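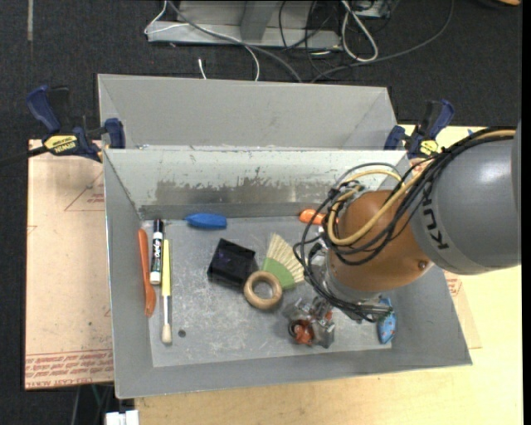
From: Rekha Warrier
To: family-daycare-admin list
Date: March 27, 2024
Subject: Re: Ratio report counts siblings twice at pickup

Vignesh,

I was able to reproduce this on our test copy. Comments are inline, with the settings at the bottom for anyone searching the archive later.

Vignesh Sastry wrote:

> We moved our attendance records from paper to Velleo in October. The
> daily sheets look fine. The ratio report does not. On any day when two
> children from one family are signed out by the same adult, the toddler
> room shows one child more than it should for the last interval of the
> day.

The extra child is the older sibling. When an adult signs out two children in one step, Velleo writes a single pickup record and attaches both children to it. The ratio report then reads the room from the pickup record, not from the child. Both children are placed in the room where the sign-out took place until the interval closes. If your intervals are 15 minutes, the error lasts up to 15 minutes. If they are an hour, it can last most of an hour.

> Licensing asked for 36 days of interval data and I would like to send
> them something correct. At the moment the report says we were over
> ratio on 8 of those days, and the paper backup says we never were.

Do not edit the attendance records to make the report come out right. The edit log goes out with the export, and a block of changes made right before a request will raise more questions than the original error. Send the report as it stands, attach the paper sheets for the eight days, and add a one-page note that names the affected intervals. Indira Kurian did this for the Mudaliar Street center last year and the reviewer accepted it. She may be willing to share the wording of her note. I don't have a copy.

> Is this tied to the version? We are on build 2123.

Yes and no. Build 2123 is where the combined sign-out screen was turned on by default. The report logic is older than that. Centers on earlier builds have the same fault if somebody enabled the combined screen by hand. I checked the build before yours with the screen off and the counts were correct. With the screen on, they were wrong in the same way as yours.

> Vimala Amin suggested exporting everything to Pisik and running the
> ratios there. Has anyone done it?

I have. It works, with two limits. First, Pisik stops reading a file at 3000 rows and gives no warning. One row is one child in one interval, so a center of your size will pass that well before 36 days. Split the export by room, then by week, and compare the row count of each file with what Pisik says it loaded. Second, Pisik treats a blank room field as "not present." Children in the yard during a room change often have a blank room field, so you may trade an overcount for an undercount. Fill the blanks with the last known room before loading.

> Also, staff breaks. Does the report drop an educator from the count
> when they clock out for lunch, or only when they leave the room?

Only when they clock out. Leaving the room changes nothing unless the educator is moved to another room in the system. We had this wrong for a long time - our floater was being counted in the infant room all afternoon.

Settings that gave correct counts on our copy:

Combined sign-out: off
Room source for ratio report: child record
Interval length: 15
Carry open records past closing: no
Staff count basis: clock and room

The second setting is under Reports, then Advanced, and is visible only to the account owner. Changing it affects new reports only. Saved reports keep the old value, including any that are sent on a schedule, so delete those and create them again.

One thing I could not test is what happens with mixed-age rooms. Ours are all split by age. Karthikeyan Thomas runs a mixed room at Priltska and reported something similar on this list, but his case had three siblings and two adults, and I am not sure it is the same fault. Karthikeyan, if you are reading, please post your room source setting and whether the third child was signed out separately.

I have opened a ticket with the vendor and will post the reply when I get one.

Rekha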